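Zekthorpe Sewing Support
Ticket 3000: Skipped stitches on satchel strap and flap, Jirneo walking foot machine
Status: Resolved
Opened by: Vira Dmytriv
Assigned to: Ebere Okeke
Also on ticket: Jae-in Ra (parts), Antonina Pasichnyk (patterns)

Original report
Machine is a Jirneo with the built-in walking foot, bought in May. I am making the Fondance satchel in wool herringbone with a cotton lining. Construction seams are fine. When I topstitch the strap and the curved flap, the machine skips stitches, sometimes one, sometimes several in a row. The skips are worst where the strap folds over the D-ring. On the underside there are small loops at the start of each seam.

Thread is Semeniuk heavy topstitching thread in the needle and regular polyester in the bobbin. Stitch length is set to 4. Needle is a universal 90/14, new at the start of the project. I have cleaned the lint out and rethreaded several times. No change.

Reply, Ebere Okeke
Thank you for the settings. Two items to check before anything is adjusted.

The 90/14 universal is too small for that thread. A heavy thread drags in a small eye, the loop behind the needle does not form properly, and the hook passes without catching it. Change to a 100/16 topstitch needle. Flat side of the shank to the back, pushed up until it stops, then tighten the clamp with the screwdriver.

Thread with the presser foot up. With the foot down the tension discs are closed and the thread rides on top of them. That produces loops underneath, and people often read it as a bobbin problem.

Sew a test strip on scraps from the same layers you have in the strap. Please report the top tension number as well.

Reply, Vira Dmytriv
Needle changed to 100/16 topstitch. Threaded with foot up. Top tension was on 4, same as I use for everything.

Loops at the seam start are gone. Skips are fewer on flat areas. Still skipping at the D-ring fold and on the curve of the flap. The test strip on two layers of wool plus lining is clean from end to end.

Reply, Ebere Okeke
A clean strip on two layers rules out gross hook timing error. The remaining skips are linked to thickness. Please confirm the following:

- How many layers are at the D-ring fold, including interfacing
- Type of interfacing, fusible or sew-in
- Whether the walking foot lever is engaged (it has to click into the slot behind the foot; it can sit against the slot without being in it)
- Whether the thread comes off the top of the spool or off the side

Reply, Vira Dmytriv
Fold is strap over strap, so four layers of wool plus interfacing in each. Interfacing is the fusible fleece from the Fondance materials list. Lever is clicked in. The thread is on the cross-wound cone, sitting on the horizontal spool pin with the large cap.

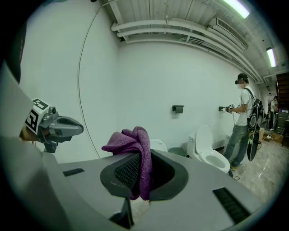

Diagnosis
Two causes are still active.

1. Thread delivery. A cross-wound cone should feed off the top. On the horizontal pin with a cap pressed against it, the thread catches on the rim of the cap at intervals, and each catch is a short spike in tension. This accounts for the skips on the flap curve, where the seam is sewn slowly and the feed is uneven. The fix is a separate cone stand placed behind the machine, with the thread guide directly above the center of the cone.

2. Foot angle at the fold. When the front of the foot climbs onto the D-ring fold, it tilts. The fabric is no longer held flat around the needle, so it lifts with the needle on the upstroke and the loop collapses. The fix is to level the foot. Stop before the fold with the needle down, raise the foot, slide a folded scrap of the same thickness under the back of it, lower the foot and continue. Once the whole foot is on the fold, remove the scrap. When coming off the fold, put the scrap under the front.

Antonina has been asked to check the fleece placement in the pattern, as a fold with fleece in every layer is thicker than the machine is rated to topstitch.

Note from patterns, Antonina Pasichnyk
Checked against the current Fondance file. The fleece piece for the strap is meant to stop short of each end by 50 mm. The fold at the D-ring should contain wool only. The first version of the file printed the fleece piece without the cut line at the ends, so it came out the full length of the strap. The corrected sheet replaces the strap page; all other pages are unchanged. If the strap is already fused, peel the fleece back from the ends with a warm iron and trim it. Do not trim the wool.

Reply, Vira Dmytriv
I do have the first version. Fleece ran all the way to the ends on mine.

Peeled and trimmed. It left some adhesive on the wrong side of the wool, which will be inside the fold. Moved the cone to a stand. Used the folded scrap for leveling.

Results on the second strap:
Flat sections: no skips
D-ring fold, going on: no skips
D-ring fold, coming off: one skip
Flap curve: no skips

Reply, Ebere Okeke
One skip coming off the fold is probably the adhesive. Residue from the fleece collects on the needle just above the eye and drags on the thread. Wipe the needle with a cloth dampened with rubbing alcohol, unplugged, or fit a new one. Reduce speed to the lowest setting for the fold, or turn the handwheel toward you for those few stitches. Top tension can go down half a number with the heavy thread if the bobbin thread shows on the right side.

Do not backstitch on the fold. Leave long tails, pull them to the inside and knot them.

Parts note, Jae-in Ra
Cone stand and topstitch needles in 100/16 are in stock. The straight stitch plate for this Jirneo model is available as an option. Its smaller needle hole supports the fabric better on thick work. Set the machine to center needle position before fitting the plate, and do not select zigzag with it installed.

Reply, Vira Dmytriv
New needle, handwheel over the fold. No skips on either end of the strap. Bobbin thread was showing slightly on the flap, so I lowered the top tension by half a number and it now looks even on both sides. I unpicked the first strap and will resew it with the same settings. Not ordering the plate for now. Ticket can be closed.

Closed, Ebere Okeke
Linked to the pattern correction for the Fondance satchel strap page. Yurii Maksymiv to add the cone stand note to the Jirneo threading sheet. Replying to this ticket reopens it.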